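Drondville Neighbours Help › Home and Cleaning › Kitchen appliances

Old smell in office microwave, how to clean it without strong chemicals?

Posted by Nhàn Khúc

Hello to all. I work in a small office in Drondville and we have one microwave which everybody uses for lunch. It does not stand in a kitchen, we have no kitchen, only a tap in the corridor. In November one colleague heated fish soup and it boiled over inside. I wiped it the same afternoon with paper, but since then there is a smell each time the door is opened, and the rice of other people also takes this smell.

I tried already: a bowl of water with lemon for 3 minutes, and after that baking soda standing inside during one night. The smell became less but it came back on Thursday when somebody heated milk. I am afraid to use oven spray because food goes in there. Also I don't know if I may take out the part under the glass plate, the one which turns. Is it allowed to wash it with water?

If possible please write the steps in order, I will print them and hang them near the tap. Thank you in advance.

Riku Honda
Replied the same evening

Just buy a new one, the cheap ones are not so expensive now. We had an Esov in our flat and the smell never went out, I tried for half a year. Vinegar maybe.

Arnaldo Amaral
Replied the next morning

I don't agree with Riku, a microwave that still heats well should not be thrown away for a smell. I cleaned the one in our office in this way, and I write it slowly so you can print it. My English is not perfect, please ask if some step is not clear.

Step one. Pull the plug out of the wall
Do this before any wet cloth goes inside. If your microwave is connected to an extension with many other cables, look two times that you have the correct plug in your hand. Put the extension away from the place where you will have your bowl of water.

Step two. Take out the loose parts
The glass plate and the ring with small wheels under it can be washed in warm water with dish soap, like plates. In most models the small piece in the centre stays in its place, so please look in your booklet before you pull on it. In the ring there is often old fat around the wheels, and I think half of the bad smell is living there. I used an old toothbrush. Dry everything very well.

Step three. Wipe the inside
Mix 100 ml of white vinegar with 100 ml of warm water. Make the cloth wet and press it hard, it must not drip. First wipe the ceiling, then the sides, and the floor last. The ceiling is the part people forget, and soup jumps up there. Do not rub the flat cover on the inside wall strongly, if your model has one — it is thin and it can break. Don't let any liquid go into the holes. Afterwards do the same with only clean water.

Step four. Clean the door and leave it open
Wipe the inside of the door and all the edge where it closes. For this a soft cloth is better than a sponge. Then leave the door open so the air can go in, some hours if nobody needs to heat food. I prefer a table in the middle of the room for this work, because against a wall the door can't open so wide and the arm is always bending.

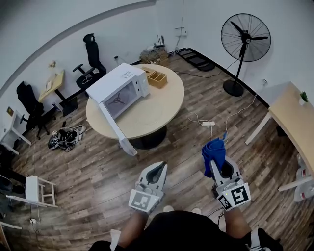
Step five. Put back and test
Put the ring first, then the plate, and turn it once by hand to feel that it sits correctly. Connect the plug. Heat one cup of water with a wooden spoon standing in it, and smell when you open. If there is still something, repeat step three on another day.

For the future: put a cover on the soup, and heat it at 50 per cent power. It takes longer but it does not jump.

Ngọc Lâm
Replied two days later

Arnaldo's list is good. I only add that coffee powder in a small dish helped with us, left inside with the door closed over the weekend. Take it out before heating anything. And check behind the microwave also — in our case the soup had run down the back side and the smell was coming from the table.

Nhàn Khúc
Comment

Thank you very much to everyone. I printed the five steps. The toothbrush for the ring I did not think of. I will ask also the colleague with the fish soup to help me!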